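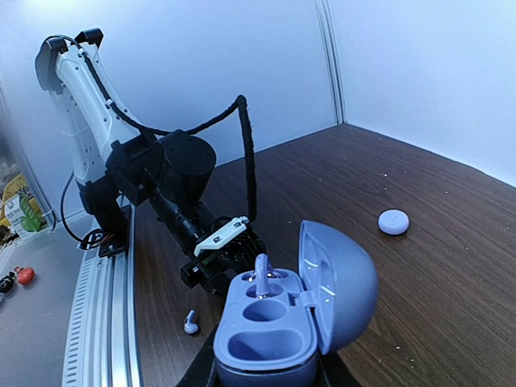 Week 5: Small Parts, Small Chores

Can a robot put your earbuds away?

Okay, welcome back. Last time we looked at the big stuff (floors, lawns, pallets), and I promised we'd get down to fiddly chores. So this week it's earbuds. You take them out, you drop each one in its slot, you shut the lid, and you do it while reading your phone. I picked it because every person in this class has done it, most of you today, and because it's a surprisingly mean task for a machine.

Before you read on, get out your own case if you have one and do the job slowly. Watch your fingers. I bet you turn the bud in your hand without thinking about it, and I bet your other hand tips the case to meet it. Write down each separate move you make. Vitalii Hladun, who runs our lab hour, got a list that filled a page, and he wasn't even trying to be difficult!

Why two arms?

One arm can do a lot if the thing it's working on is bolted down. A charging case isn't. Push on it and it slides. So somebody has to hold the case, and that means a second arm, and now you've got a new problem: two arms that have to agree on where they both are. If your idea of "ten inches in front of me" is a hair different from mine, we'll miss each other every time.
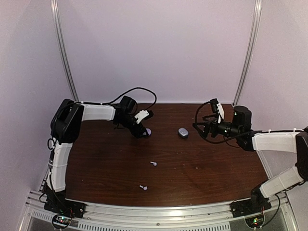

The usual fix is calibration, where you work out once where each base sits and then trust it. Trust it until someone bumps the table, I mean. I spent most of one May chasing an error like that, and it was a loose bolt on a base plate. Check your bolts first, please.

The other half is planning who goes where. Two arms over one table can knock into each other, and the cables take up room too. A planner that only knows about the rigid parts will happily drag a cable over the thing you're trying to pick up.

Getting hold of the thing

Now the grip. An earbud is slick, it's curvy, and it has one part that's easy to pinch (the stem) and one part that isn't (the head). Two-finger grippers like flat sides that face each other. Grab the stem and you're fairly safe, but then the head sticks out and can swing if the pinch is light. Squeeze harder and the bud may pop out like a wet melon seed.

There's also shine. Cameras that measure depth do badly with glossy white plastic, and they do even worse with anything mirror-like close by. You get holes in the data right where you need it most.
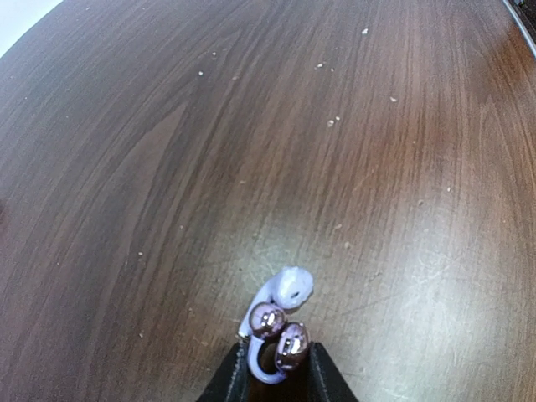
Fig. 3. A white earbud in a two-finger gripper.

People ask me why we don't just add touch sensing. We do, sometimes! It helps a lot with slipping. It doesn't tell you which way up the bud is, though, and the slot only takes it one way. Turning an object inside a two-finger grip is really hard, so most systems put it down and pick it up again at a better angle, or pass it to the other hand.

So where are we?

Hefin Prydderch wrote up a set of trials for the Jillorik group, and it's your main reading. He logged 319 tries at small-part placing and sorted them by what went wrong. Read the part on failures twice. Hardly any of them were big crashes. Mostly it was a part that nudged its neighbor, or sat a touch too high in its slot so the lid wouldn't close.
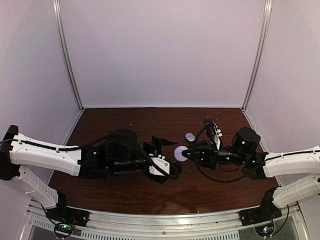

My own view, and you're welcome to fight me on it: for a shop floor, this is close to ready. Sundell and Gajdoš both sell cells that place small parts all day, but the parts come in on a tray, facing the same way, under the same light. At home there's no tray. Your case is on the nightstand, or in a coat, or under the dog. I'd say we're a good way off from that — further than the demo videos would have you think.

For next time

1. Read Prydderch, sections on grasping and on failures. Skip the math in the back unless you like it.
2. Bring your list of moves from the exercise at the top. Mark the ones where you used touch and not sight.
3. Pick one chore you did this week and write a page on whether a two-arm machine could do it. Tell me what you'd have to change about the room first.

The Rollska sign-up sheet is on the door of room 1723. Take one slot each, and swap among yourselves if it doesn't suit.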